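Hi Tamara, quick May update on the Tuvirano lunch club. We served 607 meals, and 42 people are regulars now!

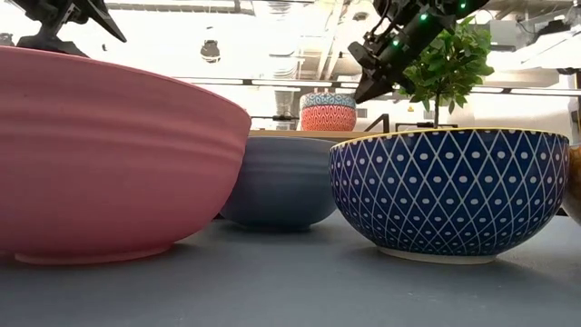 Soup is still the big seller (Pylyp's borscht, mostly). We've gone over to proper bowls, and I do love that big pink one with the ripples around it. The Kravchuk grant has $1,838 left, so we're fine for vegetables. 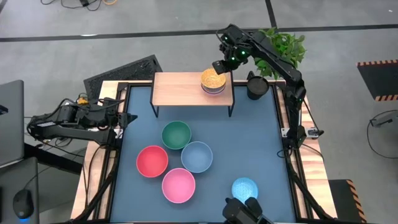

I'd like to spend part of that on six more lunches in the summer break, if you're happy with it.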